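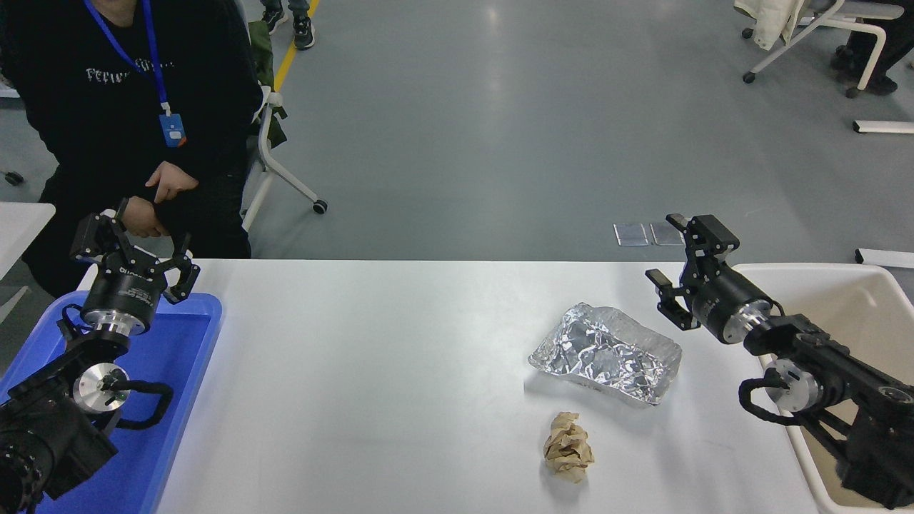 Alufolie und Papierknäuel auf dem Arbeitstisch, links und rechts je ein Roboterarm.

Rundico sammelt Müll — und zwar absichtlich

Sernthorpe, im November. Rundico erweitert seine Datensammlung für lernende Sortiersysteme um eine Materialklasse, die in Hochglanzprospekten selten vorkommt: Zerknülltes. Im Projekt Mocanu führen zwei Roboterarme unter menschlicher Anleitung vor, wie man Folie und Papier vom Tisch aufnimmt und in getrennte Behälter legt. Aus den Aufzeichnungen soll das Lernsystem Brukov ableiten, wie man etwas greift, das jedes Mal anders aussieht.

Geplant sind 100 Durchgänge pro Materialpaar, verteilt auf 40 Anordnungen. Jeder Durchgang dauert höchstens 30 Sekunden, danach wird neu ausgelegt. Wer glaubt, ein Papierknäuel lasse sich zweimal gleich zerknüllen, ist herzlich zu einer Schicht in Sernthorpe eingeladen.
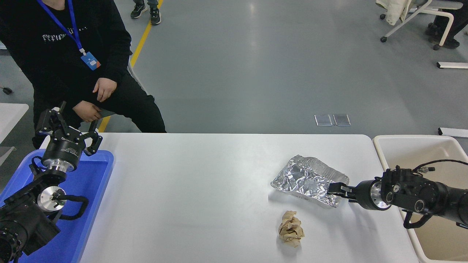

Besonders die Folie hat im Team einen gewissen Ruf. Sie glänzt, wo die Bildauswertung es gern matt hätte, und gibt nach, sobald ein Finger etwas fester drückt. Ein Karton ist da der angenehmere Kollege. Gerade deshalb bleiben auch misslungene Griffe im Datensatz, sauber als solche gekennzeichnet. Im Pilotlauf kamen 102 Aufnahmen zusammen, zwei mehr als bestellt. Die Projektleitung wertet das als Übererfüllung, die Auswertung als Zählfehler. Man hat sich darauf verständigt, alle zu behalten.

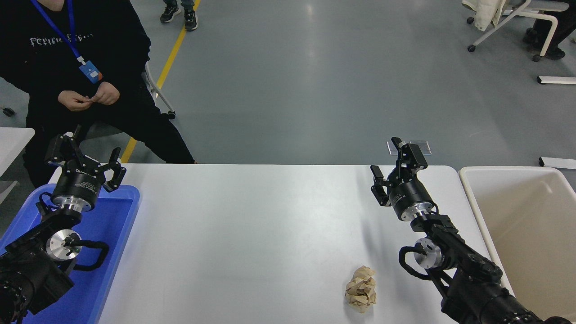

Papierknäuel zwischen den beiden Armen, links die blaue Schale, rechts der weiße Behälter.

Im nächsten Abschnitt kommen Becher und Verpackungsreste hinzu, später auch Teile, die aneinanderkleben. Brukov wird anschließend an Anordnungen geprüft, die im Training nicht vorkamen. Die Ergebnisse will Rundico nach Abschluss der Prüfung veröffentlichen, einschließlich der peinlichen.

Über Rundico
Rundico entwickelt Greif- und Sortiertechnik für Betriebe, in denen Abfall anfällt, also für ziemlich viele. Presseanfragen beantwortet das Büro Sernthorpe, vormittags meist schneller als nachmittags.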